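Mobile and Console Platforms, Week 6
Companion apps: handout to go with the lecture
Sorcha Ogilvie

Reading for this week is chapter 4 of the course pack, pages up to the section on push messages. Skip the part on billing.

What we mean by a companion app
A phone or tablet program that works alongside a game running on another device. It may show a map, manage an inventory or send chat. The game has to be playable without it. If it isn't, we call the phone a controller, and that is covered in Week 8.

Pairing
Most apps use one of two methods. The console shows a short code and the player types it into the phone, or both devices sign in to the same account and find each other through a server. Codes work on any network but people mistype them. Account pairing is quicker after the first time – the server has to be up, though.

Case: Gemolitz
The Gemolitz map app polled the game server every 100 milliseconds. In the February test, with 308 players connected, replies slowed so much that the map lagged behind the game. Hamish Haldane's fix was to send only changes, and only while the map was open. The second test had 353 players and the lag was gone.

Lab task
Work in pairs. Take the Mudmont sample code and replace the polling loop with change messages. Keep a log of messages sent per minute, before and after. Yee-man Chiang runs the lab and has the test phones. 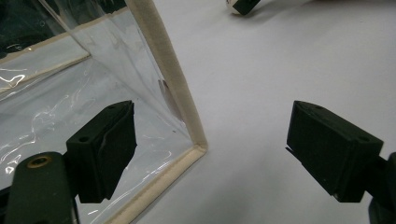 Hand in the log and one page of notes by 2nd July. Code that doesn't build will be returned unmarked – check it on a lab machine first.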